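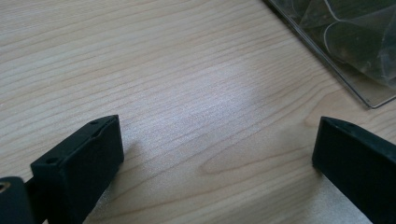

I bought the Mosten table from Gesent in August, after my previous table lost an argument with a pot of lentils. It is a plain rectangular thing with a pale wooden top and four legs, and I have now eaten, worked, wrapped gifts and done my taxes on it. The taxes went badly, but I don't hold the table responsible.

## Getting it home

It arrived in one flat box that two people can carry and one person can regret. Braltilport handled the delivery, which in my case meant the lobby. I live on the third floor. The slip said "delivered to room of choice," and I suppose the lobby is a room.

Assembly is legs, bolts, one hex key. The instructions have eleven steps, of which step 4 is a drawing of a person looking at a leg. I looked at the leg. It took me 597 seconds according to my oven timer, which I had set for ten minutes because the box said "10 min!" and I wanted to catch it lying. I did not catch it lying. I was a little disappointed.

## The top

This is what you're paying for, so let's spend some time on it.

The color is a light beige leaning toward cream, and the grain is busier than I expected. Most of it runs in thin wavy lines a shade or two darker than the rest, and then there's one long stretched loop where the lines bend around each other to a point. Woodworkers call that cathedral grain. I've spent entire phone calls following it with one finger. If you want a calm, blank surface, get a painted one, because this has opinions.

The finish is smooth. Paper slides on it, and so does a laptop with worn-out feet, so mine now sits on a folded dish towel when I type with any conviction.

It also has a sheen, and here I have a complaint. Under a strong light the middle of the table goes nearly white and you lose a good part of the grain you paid for. Look closely at the bright patch and there's a faint speckle in the finish. You won't see it from a chair at dinner. You will see it if you're the kind of person who puts their cheek on the table to check for crumbs, and I am. Moving my lamp a foot to the left helped more than any of the polishes I tried.

## Stains, scratches, other news

Coffee: wiped off after a whole morning. Red wine: same, after an hour. Turmeric left a yellow ghost that faded over the next couple of weeks, or else I stopped looking for it.

Scratches are a different story. My keys left a mark on day two. It's fine and shallow and happens to run the same way as the grain, so guests don't find it unless I point it out, and I always point it out. A ceramic mug with a rough base will do the same. Felt pads cost almost nothing and I recommend buying them before the table instead of after.

A pale top hides crumbs and flour very well. It hides pencil, pepper and cat hair not at all.

## Wobble

None at first. After six weeks it had a slight shiver when I cut bread, and a quarter turn on each bolt cured it. It came back a month later. I keep the hex key in the cutlery drawer now, next to the good knife, and I think of it as flatware.

## Versus the Bragança

I borrowed my neighbor Marloes De Graaf's Bragança for a dinner and had a long evening to compare. Hers is darker, heavier and rock solid, and you could probably park on it. It also cost her 1114 dollars to my 933, and takes two adults and some language to move across a room. Her top has an oil finish that wants redoing twice a year. Marloes says she finds the oiling relaxing. She hasn't done it since she bought the table.

For eating off, hers is better. For a room with one window and a tenant who rearranges the furniture when she's avoiding email, I'd take mine.

## Should you buy it

At 933, it's a nice top on so-so legs. The legs do their job, but they have the look of something chosen late on the last day. If Gesent put a locking washer on those bolts and knocked the shine down a notch, I'd have very little left to complain about, and this would be a much shorter review.

**Good:** the grain, the smoothness, shrugs off coffee and wine, easy assembly

**Less good:** glare, keys, bolts that loosen, step 4

**Rating:** 4 out of 5. I took off half a point for the shine and half for the lobby, and I know the lobby isn't the table's fault.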